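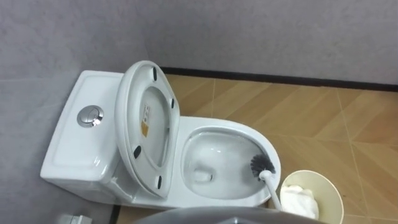

One-piece toilet with a dual-flush button on the tank

Print | E-mail this article

Water supply in Temska

The water supply of Temska is a small municipal system which serves the town of the same name and the farms on the east bank of the Jorkomer River. It has 3,000 connections, most of them houses. The water comes mainly from the Fahy Reservoir, in the hills north of the town, and in dry years also from two wells near the old rail yard.

History

Before the reservoir was built, people in Temska took their water from private wells and from the Jorkomer. The river water was brown in spring and had a taste of clay, and several wells close to the tannery had to be closed. The first main was laid from Fahy to the market square. It was made of cast iron and parts of it are still in the ground, although they carry no water today.

The upper part of the town stands too high to be served by gravity alone. For many years it had water only in the morning and in the evening. The Cavell pumping station ended this situation. It lifts the water to a tank on the hill, and from there it flows down to the houses by its own weight.

Network and treatment

The network has 44 kilometres of mains. The older streets have narrow pipes, and the pressure there is weak in the early evening, when many households cook and wash at the same time. Water from the reservoir passes through sand filters and receives a small dose of chlorine. It is moderately hard - kettles in the town need descaling, but softeners are not common.

The lowest level of the reservoir is usually reached in November, at the end of the dry season. Watering of gardens is then permitted only after 7 p.m.

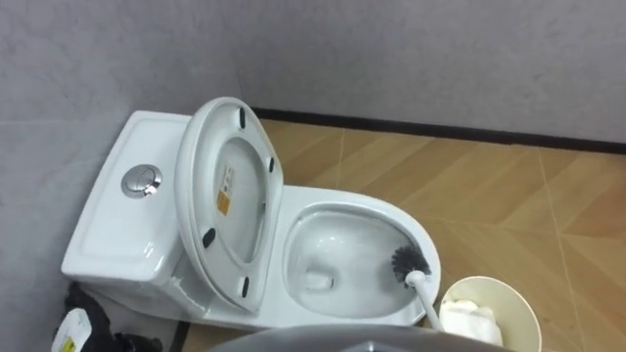

Household use in Temska was once high for a town of its size, at 219 litres per person per day. The meters, which were placed in all the houses after the second drought, brought this figure down, and so did the change of bathroom fittings. Older toilets had one handle and used the same amount of water every time. With the later type, the round button on top of the tank is divided into two halves, one for the small flush and one for the full flush. The town paid a part of the price for households which made the change. Leaks are a separate matter and are the responsibility of the owner from the meter onward.

Wastewater

Sewage is collected in the lower town and treated in ponds south of the bridge. Rainwater has its own drains in the newer districts only. In the old centre both still go into the same pipe, so the ponds can overflow after a storm.

See also: Jorkomer River; Fahy Reservoir; Cavell pumping station

Print | E-mail this article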